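最近更新：一月，重写了命名那一节，补了校验的命令。

# 把一箱旧纸变成翻得动、搜得到的家庭档案

我太喜欢做这件事了，先说在前面，免得后面的语气吓到你。去年冬天我从 Tarnside 的老屋里搬回来一箱纸：账本、信、收据、几本没写完的日记，还有一沓谁也说不清来历的地契抄件。最早的一本账是 1856 年的，墨水已经发褐，翻开第一页记的是盐和灯油的价钱。我站在门厅里读了半个晚上，外套都没脱！

这套做法后来有了个名字，叫 Shemweta，其实就是我给硬盘上那个总文件夹起的名字，叫顺口了。下面写的是我现在的流程，从拆箱到能在手机上搜到曾祖母写的“腌柠檬”三个字。你家的箱子大概跟我的不一样，步骤可以挪，唯独“先编号再扫描”请务必照做，我吃过亏。

## 要准备的东西

- 一张能空出来几天的桌子，别跟吃饭的桌子共用
- 软毛刷（画水彩的羊毛刷就很好）、干净的棉布
- 2B 铅笔，千万别用圆珠笔
- 无酸文件夹和无酸纸盒，尺寸比纸大一圈
- 平板扫描仪，或者一台能固定在翻拍架上的相机
- 两块容量一样的硬盘，外加一台能长期开着的旧电脑
- 一个笔记本，真的纸笔记本

手套我不用。洗净擦干的手比棉手套灵活得多，薄纸用手套去翻反而容易撕角。老照片例外，碰照片请戴无粉的丁腈手套。

## 第一步：先别整理

这一步最难忍。箱子一打开，人人都想立刻按年份排好，我也是。可是纸原来放在一起的样子本身就是信息：一张没有日期的收据夹在某本账里，多半就属于那一年；三封信用同一根麻绳捆着，说明有人觉得它们该在一起。顺序一打乱，这些线索就没了，而且找不回来。

所以先拍照，从上往下一层一层拍，手机就行。每拿开一捆，就在笔记本上写一行：在哪一层、用什么捆着、上下挨着谁。我第一次没写，把一沓信和一沓菜谱混在一起，后来花了整整两个晚上才靠折痕对回去。

回形针和橡皮筋趁这时候取下来。生锈的回形针不要硬拔，把纸平放，拿一小片硬塑料膜垫进针和纸之间，慢慢把针的外圈抬起来，让它自己松开。橡皮筋如果已经粘在纸上，用指甲顺着纤维方向轻轻推，推不动就留着，先做别的。

## 第二步：除尘

找个通风的地方，关掉风扇。刷子从装订那一侧往外扫，一下就是一下，别来回蹭。账本先合着刷书口，再一页页打开刷中缝，中缝里会出来惊人的东西：沙子、面粉、干掉的花瓣，我还刷出过一截铅笔芯。

如果看到毛茸茸的霉斑，就停手，把那一件单独装进纸袋，放到干燥的地方，戴好口罩再决定怎么办。霉斑面积大的，请交给懂纸张修复的人，自己刷只会把孢子刷得到处都是。

## 第三步：编号

编号只求唯一，不求聪明。我最早设计过一套带地点、人名缩写、文件类型的编号，漂亮极了，用到第三天就崩溃：一封信写给两个人，该算谁的？

现在的格式是这样：

```
SH-盒号-夹号-页号
SH-03-07-012
```

全部补零，这样在任何电脑上排序都不会乱。铅笔轻轻写在每页背面右下角，字小一点；字迹写在别处也没关系，只要整箱一致。信封和信纸各编各的号，信封别扔，邮戳常常是唯一的日期。

我这一箱最后分成 14 个夹子，一共 377 页。数字写在笔记本封面上，以后每次备份完都拿它对一遍，少一页都能发现。

## 第四步：扫描

### 参数

| 材料 | 分辨率 | 颜色 | 保存格式 |
|---|---|---|---|
| 手写信、账本 | 400 dpi | 彩色 | TIFF |
| 打字稿、印刷品 | 300 dpi | 彩色 | TIFF |
| 小照片 | 600 dpi 或更高 | 彩色 | TIFF |
| 底片 | 看扫描仪的光学分辨率 | 彩色 | TIFF |

一律扫彩色！黑白看着干净，可是褪色墨水和纸黄之间的那点差别全靠颜色，后期想把淡字提出来，手上得有颜色才行。自动增强、自动锐化、自动去底，统统关掉。母版就该是老老实实的样子，好看的版本另外做。

每个夹子的第一张放一条色卡和一把小尺子一起扫，后面校色和量尺寸都用得着。

### 账本怎么办

厚账本别往平板上压，书脊会裂。用翻拍：相机朝下固定，两盏灯从左右各打四十五度，书底下垫两块楔形泡沫，让它只打开到舒服的角度。先把右页从头拍到尾，再掉头拍左页，比一左一右来回调快得多。拍完用脚本把两批照片交错合到一起就行。

太薄、背面透字的纸，在后面垫一张黑卡纸，透过来的字会淡很多。第一次看到这个效果时我在椅子上叫了一声，隔壁房间的人以为我摔了。

### 节奏

每次只做一个夹子，做完就停，哪怕还有劲。我犯的错几乎都在“再扫几页就睡”之后：漏页、扫倒、编号写串。晚上九点以后我现在只干一件事，就是读当天扫出来的东西，这也是最开心的一段。

## 第五步：文件夹怎么摆

```
Shemweta/
 00_说明/
 10_母版/ 只读，扫完就锁
 20_阅读版/ JPEG 或 PDF
 30_转写/ 纯文本
 40_索引/ 一个表格
```

文件名就用纸背上的编号，别的什么都不加。人名、地点、内容，全部写进索引表。文件名一旦改过，备份、转写和索引之间的对应关系就要跟着改，太折磨人。

索引表我只留了这几列：编号、日期、日期把握、写信人、收信人、地点、一句话内容、备注。“日期把握”这一列请一定保留，我填的是“写明”“邮戳”“推测”三种。过半年再看，你会完全忘记哪个年份是自己猜的。

`00_说明` 里放一个文本文件，用大白话写清楚编号规则、扫描设置、谁扫的。写给一个从没见过你的人看。

## 第六步：转写

手写体识别软件可以试，我用 Zernen 跑过几页草稿，印刷体不错，曾祖母那种连成一根线的字就得自己来。自己来也有诀窍：

1. 先挑同一个人字迹最清楚的一封，从里面剪出每个字母或常用字的样子，拼成一张“字样表”。
2. 认不出的地方写方括号加问号，比如 `[盐?]`，接着往下走，别卡住。
3. 原文的错字、旧写法照抄，不改。想解释的放进备注。
4. 一封信隔天再校一遍，昨天死活认不出的词，今天往往一眼就认出来了。

账本的转写我做成表格，一行一笔。刚开始觉得枯燥，做到后面简直停不下来：能看到哪年灯油忽然贵了，哪年家里开始买糖，哪个月份一笔支出都没有。没有支出的那个月，我后来在一封信里找到了原因，全家去了亲戚那里帮忙收割。两份纸在索引表里碰上的那一刻，真的会起鸡皮疙瘩！

数量单位先别换算。旧的重量和容量单位各地不同，照抄原样，另开一列写你的换算和依据。

## 第七步：备份和校验

三份拷贝，两种介质，一份放在别人家。我的安排：旧台式机里一份，外接硬盘一份，第三份在 Tatu Rashidi 那里，每隔几个月换着拿。

扫完一个夹子就生成校验值：

```
cd Shemweta/10_母版
find . -type f ! -name checksums.txt -exec sha256sum {} + > checksums.txt
```

以后每次换盘，先跑一遍：

```
sha256sum -c --quiet checksums.txt
```

什么都没输出就是全对。有一行报错，就从另一份拷贝里把那个文件取回来，然后留心那块盘，它可能在提醒你该退休了。

同步我用 rsync，带上 `--dry-run` 先看一眼它打算做什么，再真的执行。尤其是带 `--delete` 的时候，路径写反了会把整份档案清掉。目标路径写在一张便签上，贴在显示器边上，照着敲。

## 第八步：给档案找一台机器

不必买新的。公司淘汰下来的旧工作站特别适合干这个活，结实、盘位多，很多型号还支持 ECC 内存。缺点是耗电和噪音，放走廊尽头就好。买二手的话，问清楚有没有硬盘托架，配件另买常常比想象的贵。

到手以后先断电，拔掉电源线，再按几下开机键放掉余电，然后开盖清灰。内存条拔下来重新插一遍，听到两端卡扣咬住为止。处理器如果要换，留意这几点：

- 先查主板支持的型号，必要时先更新固件
- 拉杆松开、压框抬起以后再放处理器，对准缺角或三角标记，垂直放下去，不要用力按
- 触点和插座里面都别碰
- 压框扣好，抹上新的导热硅脂，再装散热器
- 散热器的螺丝对角着拧，每次一点

第一次开机先跑一整晚内存测试，通过了再往里拷东西。硬盘装好后做一次完整的表面检测，时间很长，正好去扫下一个夹子。
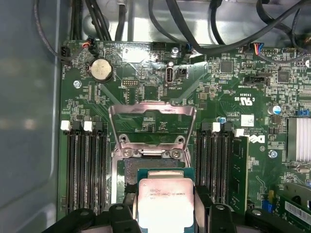
处理器顶盖上能读到 Intel Xeon 的字样。 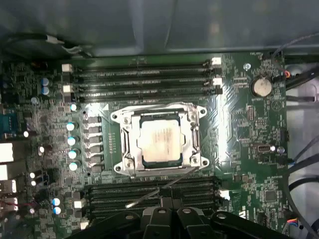 处理器已经坐进插座的压框里。 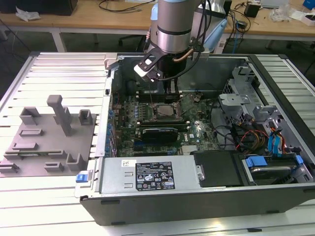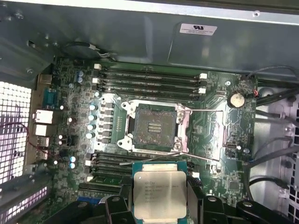
拉杆在松开的位置，压框抬着。

Upendo Muriithi 看完草稿后回信说，备份那节她全同意，但转写的顺序她会反过来：先转写账本，再碰信件。账本里的人名和地名重复得多，认熟了，信里那些潦草的称呼就好猜了。她还提醒，索引表每改一次要另存一份带月份的副本，她自己有一回排序时只选中了一列，整张表的编号和内容全错了位，过了很久才发现。

顺序这一条我已经在第九夹上试了，确实快！信里有个反复出现的名字，我一直当成某位表亲，账本里他每个月都来结一次账，买的全是蹄铁和钉子。索引表的副本也从这个月开始存了，放在 `40_索引/旧版` 里。

还有一件小事：盒子外面请用铅笔写上总编号和硬盘里对应的文件夹名。我的第二箱纸还在老屋阁楼上，等天气暖和、楼梯不滑了就去搬。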